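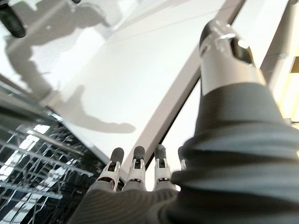
Ticket: Demo arm stops during dishwasher task, visitor open day
Site: Kemilbridge, demonstration kitchen
Equipment: Peltunard arm with four-finger hand and sleeve, Corier task controller
Priority: High until the doors open, then normal
Status: Closed, with one point to watch

Problem as reported

We prepare the kitchen for the open day in August. The robot should take plates at the dishwasher, show them to the visitors and put them on the counter. In the rehearsal the program stopped with the message "grip not confirmed" and the arm stayed in its place. The controller did not give any other warning. After a restart the same message came again, but not at the same plate.

We need the demonstration to run without an operator touching the controller, as the visitors stand close to the barrier and they see everything on the operator screen.

What was checked first

08:10 — Power supply and emergency stop circuit. Both in order.

08:25 — Network cable between the arm and the controller. I exchanged it with the spare one. No change.

08:40 — Log file of the controller. The stop comes always after the fingers are closed and before the lift begins. The waiting time for the grip signal was set to 2 seconds. In the log the signal arrives, but it arrives after the limit.

08:55 — Sleeve on the forearm. I was thinking that the fabric pulls on the hand when the wrist is turned. I opened the fastening, moved the sleeve a little back and closed it again. The message came also after this, so I do not consider the sleeve as the cause.

09:20 — Calibration of the hand with the standard routine. Passed.

Answer from Rampersad support (by phone, written down by me)

They asked which plate file is loaded. I looked, and it was the file for the small bowl from the last demonstration. With this file the thumb expects a thicker edge, and it travels slowly for the last part of the closing. On a thin plate it has a longer way to go, so the confirmation comes late. They advised to load the plate file first and to change the waiting time only if the message comes back.

Test after the change

Loaded the plate file at 09:50, closed the hand empty one time and then started the full program with the lights as they will be for the visitors. 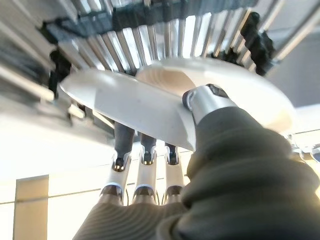
The grip type in the plate file is called "edge pinch", and the position of the thumb is the point I wanted to be sure of. In the file for the bowl the thumb goes to the side, and for a flat dish this is not useful. With the new file it comes down on the upper surface close to the rim, with three fingers pressing against the underside, and this is the same arrangement as in the drawing of the manual. Please compare with this if somebody loads the file again after an update.

Results: 23 cycles were run before lunch. The message appeared one time, in an early cycle. I then set the waiting time to 4 seconds and the message did not appear again in the remaining cycles. I know that support wanted to have only one change at a time, but the first group was expected at 13:00 and I preferred to be on the safe side.

Settings as left for the open day

Object file: plate, edge pinch
Waiting time for grip signal: 4 seconds
Arm speed: 40 percent of maximum
Automatic restart after stop: off
Length of one show: up to 9 minutes, then a pause for questions

Note for the person at the barrier

If the arm stops with a plate in the hand, do not pull the plate. Press "hold", wait for the yellow lamp on the controller, put one hand under the plate and press "release". The release is quick and the plate will fall if it is not supported. Visitors should stay behind the barrier during this — also the children, who like to help.

Afternoon

The shows were running from 13:00 until 16:30. There was one stop, caused by the operator, when a visitor leaned over the barrier. It was the correct reaction and has no relation with this ticket. Several visitors asked if the robot can also wash by hand. I answered that this program is only for plates.

Open point

The controller keeps the last object file after shutdown and does not ask at the next start. I have requested from Rampersad that the name of the file is shown on the start page. Until there is an answer, please read the name in the menu Objects before each demonstration and write it in the start-up sheet. The sheet is in the drawer under the controller — the old version without this line can be thrown away.

Ticket closed by demo operations, Kemilbridge.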